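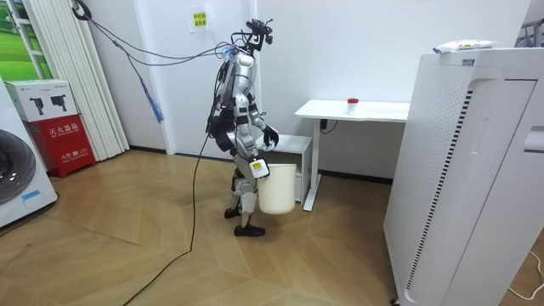

*Item 2: bucket carry, left hand, cables attached.*

**Vestalham Working Group on Chore Automation – minutes, Monday, 15:00**

**1. Previous minutes.** Agreed. Jevwood sent apologies.

**2. Bucket carry.** Trial notes were tabled. The group accepted carrying a pail on level parquet as a basic task. Filling, emptying and stairs remain untested. Wollotden asked that cable routing be logged for every run – trailing leads limit the usable floor area.

**3. Shop floor.** Yurchenko does not consider the machine ready for unsupervised mopping. Proposal to run it during opening hours not carried.

**4. Actions.**
- Wollotden: draft a 30-minute carry test with 4 turns.
- Yurchenko: price a battery option.

Next meeting in October.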